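Carried Home: A Student Report on Takeaway Bags and What Becomes of Them
Submitted March 10, 2019
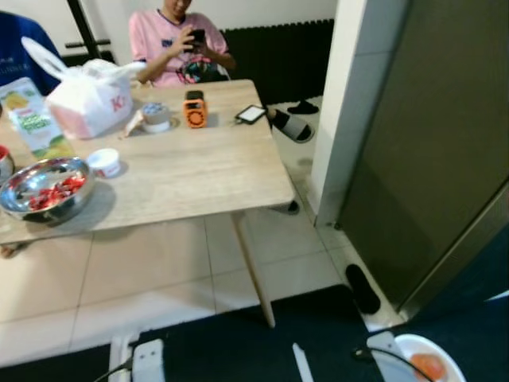

A white plastic carry bag on a table, with its handles tied, next to a juice carton.

Introduction

I should admit at the start that I chose this topic while standing in my own kitchen, looking for a sponge, when a whole avalanche of old bags fell out of the cupboard onto my feet. My grandmother keeps bags, my mother keeps bags, and now I seem to keep them too. I wanted to find out whether other households did the same, how long a bag lasts once it gets home, and what people finally do with it.

The project was carried out in Lagos, in the streets between my school and the Gandon bus stop. I picked that area mostly for practical reasons (I walk through it every day!), but it also has a nice mixture of food sellers, small shops and family homes.

How I did it

I asked 22 households to keep a bag diary for the whole month of August. Each time a bag came into the house, they wrote down where it came from and what was in it. Each time a bag was used again or thrown out, they wrote that down as well. I gave everybody the same printed sheet, and I learned very quickly that a printed sheet with small boxes isn't much use to a person cooking dinner for six. By the second week I had made a bigger one, with more room for notes, and the diaries got a good deal better.

I left out the thin clear bags used for tomatoes and peppers. They came in such numbers that a few families told me they would quit if I made them write every one down.

What the diaries showed

Altogether the households recorded 382 bags. Almost half had come from food sellers, and the rest were from markets, pharmacies and clothing shops. Food bags had the shortest lives. Many went straight to the trash the same evening, usually because of oil or sauce, and quite a few were first used to hold the bones and leftovers from the meal they had carried.

Bags from clothing shops did much better. One family had a blue one from a shop called Sadetti that was already several years old when the diary began, and it was still going to choir practice every week when it ended – I was very fond of that bag by then.

Second uses were mostly what you would expect: lining the trash can, wrapping shoes, carrying lunch. My favorite was a bag tied over a shower head to keep the hair dye off it.

Problems

Three families lost a sheet and filled in the missing days from memory, so their numbers are softer than I would like. I also think people reused bags more than usual because they knew I would be reading about it. One mother said so quite cheerfully.

If I did the project again, I would weigh the bags as well, and I would include the Ireo side of the neighborhood, where there are more sit-down restaurants and probably fewer bags per meal.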